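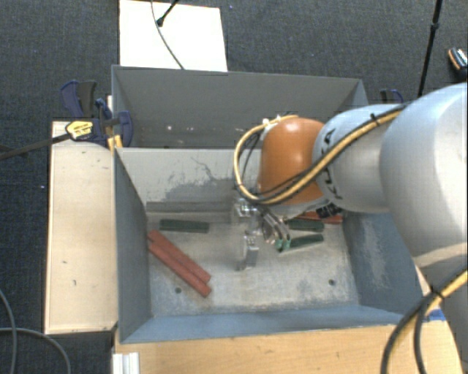

Frequently Asked Questions: The Lomadwood Surname Register

What is the Lomadwood Surname Register?

The Register is a searchable index of surnames found in parish, tax and court records, with the places and years in which each spelling appears. It does not contain family trees. An entry shows where a name was written down and how it was spelled. It does not show who descended from whom.

How many surnames are covered?

The current release has 600 headwords. A headword is the spelling under which all related forms are grouped. Of these, 214 have a full origin note. The rest have a list of spellings and places only, and will stay that way until their early forms have been checked.

Why is my surname missing?

Names are added by county, and not every county has been indexed. Search for other spellings before deciding that a name is absent. Drop a final e or s, swap i and y, and try single letters in place of double ones. A name recorded only after civil registration began falls outside the Register.

What do the origin codes mean?

Each origin note carries one of 4 codes.

L - Locative. The name comes from a named place or a feature of the land, such as a ford, hill or wood.
P - Personal. The name comes from a given name, usually that of a father and less often that of a mother.
O - Occupational. The name comes from a trade, office or duty.
N - Nickname. The name comes from a word for appearance, habit or character.

Some names carry two codes. This happens when the same modern spelling has two separate sources, and the early records do not allow one to be ruled out.

Why does one name have so many spellings?

Clerks wrote names by ear, and there was no fixed spelling to follow. One man may appear under three forms in a single court roll. A change of spelling is not evidence of a different family, and a shared spelling is not evidence of the same one.

What is the Bulutach file?

It is a separate file for surnames that reached English records from other languages and were respelled on the way. Entries give the earliest English form first, then the original form if a document supports it. Where the link rests only on sound, the original form is printed in square brackets. Treat bracketed forms as suggestions.

Can I rely on the "first found" place?

Only within limits. The place shown is the location of the earliest record we have indexed. Older records may have been lost or may not have been read yet. For locative names there is a further problem - a person was often named after a place once he had left it, so the earliest bearer may turn up some distance from the source.

Does the Register include coats of arms?

No. In England, arms are granted to individuals and pass to their descendants. They do not belong to a surname. Requests for a "family crest" cannot be answered from this material.

How do I read a citation?

A citation has the record class, the county, the year and the folio, in that order. A question mark after the year means the document is undated and the year has been judged from its contents. Folio numbers follow the modern pencil numbering where there is one. The letter v marks the back of a leaf.

What is the difference between the Awad index and the main index?

The main index is arranged by headword. The Awad index is arranged by sound, so that Reed, Read and Reade fall together. Use it when you have heard a name but have not seen it written. It ignores vowels after the first letter, and will return a number of unrelated names.

Which format do downloads use?

Search results download as a Larari table, in plain text with tab-separated columns. There are 13 columns. Column 1 is the headword and column 2 is the form as written. Abbreviated forms are expanded in column 3, and column 2 keeps the original marks where they can be typed. Open the file as UTF-8 or the Old English letters will be lost.

How do I report an error?

Use the correction form linked from the entry. Give the headword, the citation and the reading you propose. A correction to a reading needs a reference to the document itself, as printed pedigrees are not accepted alone. Accepted corrections appear in the next release, issued each April.

May I quote an entry?

Yes. Give the headword and the release year. If you are quoting a spelling, cite the original document as well.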